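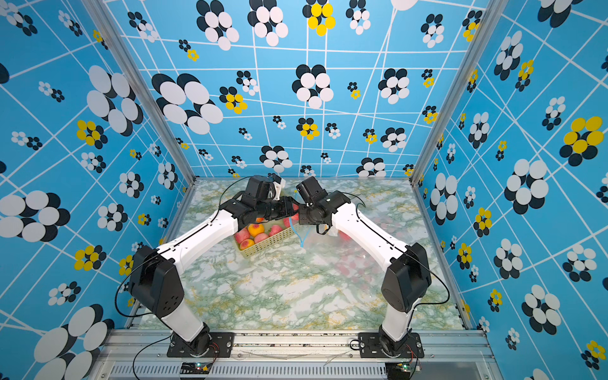

By Kausar Farooqui
Oct 16, 2024

Fruit leathers - your questions answered

I get more messages about fruit leather than anything else I make, and I love every one of them! I've been drying fruit at home in Tumdale since my first glut of plums, and most of what follows I learned by ruining a tray or two.

What is fruit leather?
Fruit purée, spread thin and dried slowly until it bends and peels. It's chewy, a bit sticky and tastes more of the fruit than the fruit did (I mean it, try it with apricots).

Which fruit should I start with?
Apples, every time. They have loads of pectin, so the sheet holds together even if you spread it badly. Plums and pears are lovely too. Strawberries on their own go brittle, so I mix them half and half with cooked apple.

Can I use bruised or overripe fruit?
Overripe, yes please - it's sweeter and breaks down faster. Cut out bruises generously. Anything mouldy goes in the bin, the whole fruit and not just the furry bit.

How much fruit do I need for one tray?
400 g of prepared fruit fills my standard baking tray, which measures 27 cm across the short side. Spread it a little thicker at the edges, as they dry first and will crack if you don't.

Do I have to cook the fruit first?
I cook nearly everything. Put it in a pan with a splash of water, lid on, until it slumps, then blend it and push it through a sieve if there are pips. Raw mango works, and so does raw banana, although banana goes a murky brown and I've given up minding.

Do I need to add sugar?
No. I add a spoonful of honey to damsons and gooseberries and leave the rest alone. A squeeze of lemon keeps the colour bright and wakes up the flavour.

I don't have a dehydrator. Will my oven do?
Yes, mine did for years! Set it as low as it will go with the fan on, and prop the door open a crack with a wooden spoon if your oven is safe to use that way. Expect it to take most of a day. I now use a Florik dryer with stacking trays and it's quieter, but the leather tastes the same.

How do I know when it's done?
Press the middle. It should feel tacky but leave nothing on your finger, and the sheet should lift off the paper in one piece. Wet patches in the centre mean it needs longer, so turn the tray and go again.

What should I line the tray with?
Good non-stick baking parchment or a silicone sheet. Please not greaseproof paper. I once ate a whole Canditberg pear leather with the paper still welded to the back.

How long does it keep?
Rolled in parchment in a sealed jar, I give it 2 weeks in the cupboard. In the freezer it's good until March if you make it in autumn, and it thaws in minutes.

Can I add spices?
Do! Cinnamon with apple, cardamom with pear, fresh ginger with plum. Go easy, though, as drying makes them all stronger.

Comments

Galli_allotment: Did the apple and blackberry last night, 200 g of each. Sieving the pips took ages but the colour is gorgeous.

Moira T: Mine cracked all the way round like a dried-up pond. Edges too thin?

Kausar: Yes Moira, that'll be it. Brush the cracked bits with a little water, leave them overnight in a tub and they often soften.

pearsandpegs: Has anyone tried rhubarb?

Contact | © Kausar Farooqui | Back to top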